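Final report, group 4, household materials module. Handed in 11 June 2021

# Does the washing symbol matter? Shrinkage and color loss in cotton tea towels

## What we wanted to find out

Everybody at our table had a story about a towel that came out of the wash smaller than it went in. The label says 105 F, people wash at 140 F anyway, and then complain. We wanted to know how much of the shrinking happens in the first wash and how much comes later, and whether a hot dryer is worse than hot water. Also color. Color was added in week two, after the first dark blue towel bled on everything.

Our question in one line: what makes a cheap cotton tea towel shrink more – the wash temperature or the drying?

We guessed water. We were mostly wrong, see results.

## Materials

- 33 cotton tea towels, plain weave, from the Fahy outlet store. All the same listed size. Three colors: white, dark blue, brick red.
- Two front loading washers and one tumble dryer in the basement laundry at Zavolholm hall
- Rikix powder detergent, unscented, same scoop every time
- Steel ruler, tape measure, laundry marker
- Clothesline in the stairwell (got permission)
- Kitchen scale

The budget was 74 dollars and we used all of it. Towels were the biggest part, then coins for the machines. We ran out of coins money in the last week so the last two washes were paid for by ourselves and are not in the budget sheet.

## Method

Every towel got a number in the corner with laundry marker. Before the first wash we drew a square on each one, corners marked with a dot, and measured warp direction and weft direction separately. Warp is the long way on these towels. We measured between the dots and not the edges of the towel because the hems pucker and then you get nonsense.

Towels were sorted into groups:

| Group | Wash | Drying |
|---|---|---|
| A | 85 F | line |
| B | 85 F | tumble, high |
| C | 140 F | line |
| D | 140 F | tumble, high |

A few towels were left over as controls and never washed, they sat in a drawer.

Each group had six washes. After each wash the towels lay flat on a table overnight before measuring. We did not iron. We tried ironing on one test towel and it stretched it back a lot, so that was banned.

Measuring: pull flat by hand, no stretching, ruler on the dots, read to the nearest millimeter. Two people read every towel and we wrote down the average. If the two readings were more than 2 mm apart we did it over.

For color we used the gray scale card from the materials lab and compared in daylight by the same window. Scale is 5 for no change down to 1 for awful.

## Results

### Shrinkage

Average for each group after wash one and after wash six, warp direction only:

| Group | After wash 1 | After wash 6 |
|---|---|---|
| A | 2.1 % | 3.0 % |
| B | 4.4 % | 6.9 % |
| C | 3.2 % | 4.1 % |
| D | 5.8 % | 8.3 % |

So going from line to tumble dryer costs more than going from 85 to 140. Group B was washed cool and still shrank more than group C which was washed hot. That was the surprise. We re-measured B because we didnt believe it, same numbers.

Most of it happens in the first wash for all groups. After wash four the line dried towels basicly stopped. The tumble dried ones kept creeping, a little each time.

Weft direction was much smaller everywhere, under 2 % in all groups. Fahy does not print anything about shrinkage on the packaging so we have nothing to compare to. Probably the cloth is held under tension lengthwise when it is made and relaxes later, that is what the textbook says anyway.

### Color

White – nothing to report, except two towels in C went slightly pink. See errors.

Dark blue – lost the most. 4 after the first wash at 85 F, 3 after the first wash at 140 F. After six hot washes it was at 2. Line or dryer made nearly no difference.

Brick red – better than we thought. Never got below 3.

So color is a water temperature thing and size is a dryer thing. Two different answers for two different questions, it would have been easier to write up if they matched.

### Weight and lint

We weighed the lint from the dryer filter because somebody asked in the November presentation if the towels are getting thinner. Tiny amounts, the kitchen scale is not good enough. We can say there was visible lint every time and more from the first load than the last. No number we would trust.

## The survey

Side part of the project. We put a form in the residence newsletter and got 275 answers. Short version:

- Most people never look at the care label on towels at all
- Hot is the favorite setting for kitchen stuff, reason given is nearly always germs
- People who air dry mostly do it because the dryer costs money

The question about how often people buy new towels was badly worded (per person or per household??) so we threw it out.

## Measurements and data

All together 1,422 single readings, counting double readings, the repeats, and both directions. They are in the shared folder as one spreadsheet, a tab for each group. The column called "corr" is the average we used. Ignore the tab called "old", it has the ruler mistake in it.

## Errors and problems

- **Ruler.** First week we measured from the end of the steel ruler and not from the zero line. Everything off by the same amount. Fixed by measuring those towels over before their second wash.
- **Pink towels.** A red one got mixed in with the whites. Shrinkage for those two is still valid, color is not, so they are out of the color table.
- **Dryer.** "High" is just a button. We never got to measure the real temperature inside. The Arkine manual for that dryer model gives only the settings and the times.
- **Load size.** Groups were washed as small loads. A full machine would probably rub less, or more, we don't know.
- **Marker dots.** Faded in the hot washes and had to be redrawn on some towels. We redrew them before they were gone completly but this could be half a millimeter here and there.
- **One brand of towel only.** Another cloth could act totally different.

## What we would do differently

Sew the marks in with thread. Just do that. A few stitches at every corner, it takes an evening and saves a lot of squinting.

Put a thermometer strip in the dryer – they exist, they are cheap, we found out too late.

Add a low tumble group. Right now we compare nothing with maximum and most people would want to know about the middle. If low heat gives numbers close to line drying that is useful for anybody without space for a rack.

Fewer washes would be ok too. Wash five told us nothing that four and six didn't.

## Who did what

Washing was on a rota, measuring always in pairs, the tables were made together. Survey and write-up were split. Towels that are still good stay in the Zavolholm kitchen, the controls go back in the drawer in case next year's group wants them. The spreadsheet stays in the shared folder until the end of term, so download it before then if you need it.

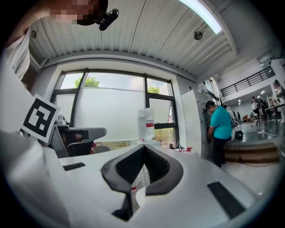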